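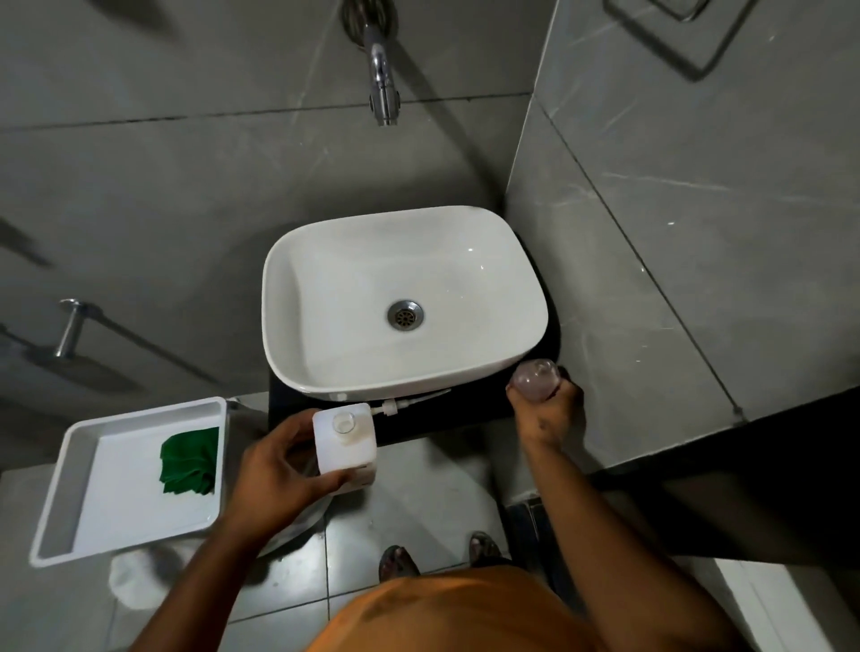

Reading time: 5 min

Figure 3. Vessel sink on a black cabinet. Left of the basin: white tray with green microfiber cloth. Front corners: white plastic container with a clear round cap (left hand), small translucent bottle (right hand).

4.2 The counter as a place to put things down

The vessel sink is sold as a bowl that happens to rest on a piece of furniture. Householders in our sample treated it as an obstacle. Of the 166 bathrooms in the survey, those with a vessel sink produced the longest interviews, mostly on the subject of what can be stood next to it and what ends up falling in.

The difficulty is easy to state. A drop-in sink gives up its rim to the counter, and the rim becomes a shelf of sorts. A vessel sink keeps its rim to itself, well above the surface, and leaves a border of countertop whose width was settled by whoever ordered the cabinet. In Figure 3 the dark top shows along the front and right of the basin, and a corner where two tiled walls meet closes things off just beyond it. This is a compact room, and a typical one for the sample. One respondent described the equivalent strip in her own bathroom as "wide enough for a toothbrush, if the toothbrush behaves."

Cleaning is when the shortage of surface starts to matter. In ordinary use a person brings one or two objects to the sink and takes them away again. Cleaning calls for a container, a bottle, a cloth, and in many homes something to carry them in, all of which want to be within reach and none of which may be in the basin while the basin is being wiped. We recorded where these objects were set down and sorted the places into 6 classes: counter, tray, floor, toilet lid, basin, and hand. The last was added after the pilot, when it became clear that a good many objects were never set down at all.

Hand-holding deserves more respect than the storage literature has given it. In Figure 3 both hands are occupied, one at each front corner of the basin, while the cloth lies crumpled in the right half of the tray. Any wiping at that moment would have to be done by a third party. Respondents knew this position well. Several demonstrated it for us unprompted, then looked about for somewhere to put the bottle.

The tray is the usual remedy, and we had expected to recommend it. Its raised sides contain drips, and it can be lifted away in one piece. Its weakness is that it is a rectangle being introduced to a room that already has one. Trays in the survey were seldom parallel to anything. The tray in Figure 3 sits at an angle to the sink, and apart from the cloth it holds only a few faint water marks. We coded such cases as "tray present, underused," a category that Zübeyde Oral, who did the second round of coding, renamed "aspirational." The name has been kept in the data tables.

Product packaging does little to help. Flollurine, a limescale remover common in our sample, comes in a 200 ml bottle with a rounded base that respondents praised for its feel and blamed for everything else. The Istix trigger spray stands up well until half empty, at which point the head outweighs the contents. Manufacturers appear to test stability on a flat, dry, generously sized table – a piece of furniture we did not meet in any bathroom.

Nor do sink makers plan for it. The installation sheet for the Vuorinen basin, which turned up in more of our vessel-sink homes than any other model, gives a minimum clearance for the faucet and a minimum clearance for the wall. It is silent on the clearance needed for a bottle and the person holding it. A wall-mounted spout, as in Figure 3, does spare the counter a faucet base, and respondents who had one mentioned the gain with some pride. They had generally filled it with a candle.

We scored each counter from 1 to 5 for free standing room during cleaning, with 5 meaning that every object in use could be set down upright at the same time. Two raters scored independently. Disagreements mostly concerned the toilet lid, which one rater regarded as part of the bathroom's working surface and the other regarded as a toilet lid. These were settled by discussion, and the lid was excluded from the score. Section 4.3 takes up the floor.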